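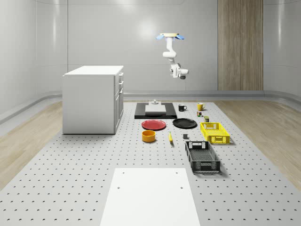
Ticket: Lameo order sync drops line items over a certain size
Opened by: Agustina Yáñez, Jovotska
Assigned to: Prodromos Makris
Priority: Normal
Status: Resolved

Agustina Yáñez, 9:10 a.m.
Orders exported from Lameo to our warehouse system are missing lines. Small orders come through fine. Order from Filtia this morning had a long parts list and the pick sheet stopped partway. No error on screen. The export log says "complete."

Prodromos Makris, 9:42 a.m.
Thanks. Please send the export log and the pick sheet. Also tell me if you are using the scheduled export or the manual button, and which version is shown under Help.

Agustina Yáñez, 10:05 a.m.
Both attached. Scheduled export. The Help page just says "current." Manual button does the same thing, I tried it twice.

Prodromos Makris, 11:20 a.m.
The file leaves Lameo with all lines in it. The cut happens on import. Your import profile has a field limit of 1,000 characters on "Description," and when a description runs over, the importer drops that line and everything after it. Steps to try:
Open Import Profiles and select the warehouse profile.
Set Description to "truncate" instead of "stop."
Save, then re-run the Filtia order only.
Don't re-run the whole batch yet or you will get duplicates.

Agustina Yáñez, 1:15 p.m.
Done. The Filtia order now has every line except 3. Those are all cabinet fronts.
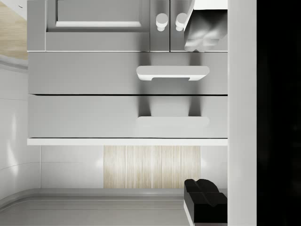
Prodromos Makris, 1:50 p.m.
The remaining lines fail for a different reason. Their item codes are built from the style, finish and hardware fields, and the hardware field is blank, so the importer can't match them to stock. Someone needs to fill it in on the item record. For paired narrow doors like the ones with the two small round white knobs close to the center seam, that would be "knob, round, white." The shaker-style door goes under a separate style code. Save each record and run the order again.

Agustina Yáñez, 2:35 p.m.
Katherine Tamayo in our catalog group filled in the hardware field. All lines imported. Can I run the rest of the batch?

Prodromos Makris, 2:48 p.m.
Yes. Check "skip existing" first. It is off by default.

Agustina Yáñez, 3:30 p.m.
Batch of 30 orders went through. No duplicates. You can close this.

Prodromos Makris, 3:34 p.m.
Closing. I left a note on the profile about the truncate setting.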